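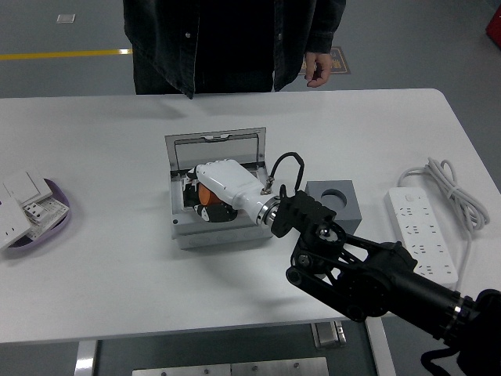 Electrical box with its lid raised, on the worktable.

Zomport router interface: minutes, February 13, 2021

Minutes of the October meeting were approved with one correction: the test network is at Wusholm, not Hidside.

Status page. Agreed that the first screen shows link state, uptime and the number of connected clients. Bandwidth graphs move to a second tab. The page currently takes 6 seconds to load on the older boards. Most of that is the log query, which reads all 3254 lines each time. It will read the last 73 from now on. 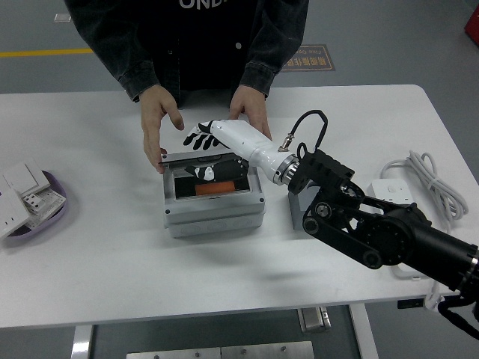
Password reset. Long discussion. Holding the button for ten seconds stays as it is. Resetting from the browser was voted down.

Translations. Some 26 strings are still untranslated in the Pascual branch. No new strings until these are in.

Firmware updates. Signed images only. The Hidside mirror needs a new certificate before the next release.

Open items: IPv6 settings page, wording of the "no link" warning. Both carried over to the next meeting.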